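Posted in: Manipulation & Grippers > Standards and Good Practice

House rules for two-arm folding benches, what do you actually enforce?

pamholm_bench
September 12, 2021

We're rewriting our bench rules before the December audit and the old sheet is a mess. 12 rules, half of them about a machine we sold. Trying to get down to stuff people will really follow. Draft so far:

- hands out of the table area before arms are enabled, no "quick" smoothing of the cloth
- e-stop within reach of whoever is running it, not on the shelf
- cables strapped along the arm w/ enough slack for full wrist rotation, checked at start of shift
- garments not in use stay at the back of the table
- one garment in the work area at a time
- reset pose between every episode

Tell me what's missing. Cable rule is the one I get the most pushback on.

gridcloth
Cable rule is too vague. "Enough slack" means whatever the last guy thought it meant. We do a full sweep of every joint by hand, power off, and watch the cables. If one goes tight or hangs where the gripper can reach it, redo the strap. A loop up high over the wrist is fine by me. Loop hanging down near the cloth, I'd want that shorter.
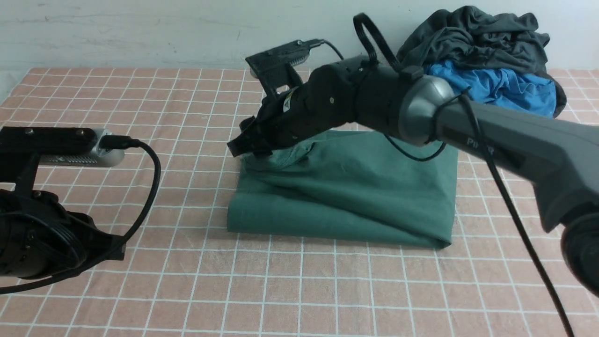 Do you need a fence around small arms like these?
It depends on your risk assessment: the speed, the payload, the tooling and whether anybody can reach in while the arms are live. Small doesn't get you out of doing one.

dustine_ops
Agree w/ the hand sweep. Disagree on the clothes pile. Back of the table is still the table. If an arm can reach it, it's in the workspace, and sooner or later a finger goes in there and drags a sleeve out. We keep spares in a bin on the floor, other side of the operator. Cost us nothing.

pamholm_bench
Bin means bending down and turning away from the arms for every swap. I don't love that either. 125 swaps on a busy day.

dustine_ops
So disable, swap, enable. Your own rule one says hands out before enabling, so you're stopping anyway.

wristcam_woes
Both of you are arguing about the pile and there's no rule for the garment itself? Ours:

start state gets written down. Flat or crumpled or half folded, pick from the list, no free text. We had 2607 episodes where the start field was just "ok". Useless, had to go back thru by hand.

Also orientation. Collar left or right, front up or down. People swear they'll remember and they dont.

gridcloth
+1 on the start state. Would add: sleeve position. For us "sleeve in" is its own state, one sleeve across the body, other one untouched. New operators log it as crumpled.
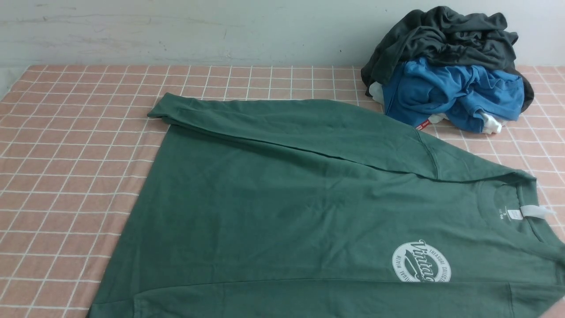 Green crew neck, one sleeve across, collar to the right

wristcam_woes
Yeah that'd be "sleeve in, front up, collar right" on our sheet. Takes two seconds to write.

majimbun_fan
Might be unpopular but most of this is paperwork. We ran the Majimbun line with 3 rules on a sticky note: e-stop close, hands out, don't leave it running. Never had a problem. The longer the sheet the less people read it, I've seen up to a whole page of signatures where no one could name rule two.

dustine_ops
"Never had a problem" isn't a standard. Did you log near misses? If not you don't know.

majimbun_fan
We didn't log them no. Fair. Still think the sheet on the wall should be short. Put the data stuff somewhere else, it isn't safety.

pamholm_bench
OK that I'll take. Splitting it in two. Safety sheet on the wall, data sheet in the logging tool. Start state and orientation go on the second one.

Cable check stays on the wall. Rewording to: power off, sweep every joint by hand, nothing tight, nothing hanging into gripper reach.

usergate_r
Coming from the Usergate side, we also have a rule for the table cover. Tape the corners. If you use the grid lines to line stuff up by eye and the cloth has crept since morning, your reference is off and you wont notice. Ripples too, a fingertip can catch one going in low for a hem.

gridcloth
Tape leaves gunk. Clips.

usergate_r
Clips stick up. Arm hits clip.

gridcloth
Clips under the edge then

pamholm_bench
Going with "cover secured and flat, checked at start of shift" and people can fight about tape on their own time. Still undecided on the pile vs the bin. Will try the bin for a week and see how much it slows us down. If anybody has wording for who is allowed to re-enable after a stop pls post it, ours just says "operator" and we usually have two ppl at the bench.

wristcam_woes
Whoever hit the stop. Otherwise you get one person untangling a shirt and the other one pressing go.

18 comments · 4 shares
Filed under: bench safety, cloth folding, best practice
Contact the moderators | Forum rules | Back to top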